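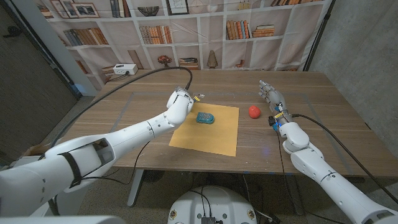 So when does the Neltelville library start opening in the evenings again? It starts in January, with the doors staying open until 8 p.m., and you won't need to sign up for anything.

I've been waiting to write that for ages! If you've lived in Neltelville as long as I have, you'll remember when the Sarmiento Street library was the one warm place in town where you could sit down after supper without buying a coffee. Then the evening hours went away, first in the summer and then all year, and those of us who work days were left squeezing in before closing time with our coats still on. I've paid more late fines in that stretch than I care to admit (the last one was for a cookbook I never even cooked from).

Severino Bravo, the head librarian, told me the town council signed off on the new hours at its last meeting, and that the money is coming out of the regular budget. I asked him twice about that part. The last time we got evenings back they were paid for with a grant, and when the grant ran out, so did the evenings. He laughed and said he'd been asked the same thing by pretty much everyone who came to the desk that morning.

"People want to know if it's going to stick," he said. "It's in the budget like the heating is in the budget. I can't promise you forever, but I can promise you it isn't a trial."

The children's room will keep its old schedule and close at suppertime, so if you were hoping to bring little ones for a late story hour, that's still a daytime thing for now. Everything else stays open: the reading room, the computers, the local history shelves upstairs and the copier, which now takes cards. You can return books at the desk all evening too, and the drop slot on the Riso Avenue side is open around the clock, same as before.

Bravo has hired two people to cover the later shift. One of them starts before the holidays so she can learn the catalog, and I'm told she already knows more about mystery novels than the rest of the staff put together, so go bother her for something good.

Parking is the one sore spot. The lot behind the building has 19 spaces, and after five o'clock a good chunk of those fill up with folks heading to Dinby's for dinner. I like Dinby's as much as anyone (get the chicken pie) but I've circled that lot in the rain and it's no fun. The council says it will put up signs asking diners to use the street, and we'll see how much good a sign does. The Riso Avenue bus stops right out front, and its last run leaves a little after the library closes, so that's worth a thought if you're on the line.

I also asked about fines, for purely selfish reasons. They're not going away, but the library is giving everybody a clean slate on anything owed from before the new hours begin. You do have to bring the book back, though! If it's lost, talk to the desk and they'll work something out with you.

The evening book club is coming back as well, in the reading room, and the first pick will be chosen by whoever shows up. Last time around we spent most of the first meeting arguing over a sea story that only a few of us had finished, and I had a great time. The sign-up sheet for bringing snacks is on the front desk now. I've put myself down for lemon bars.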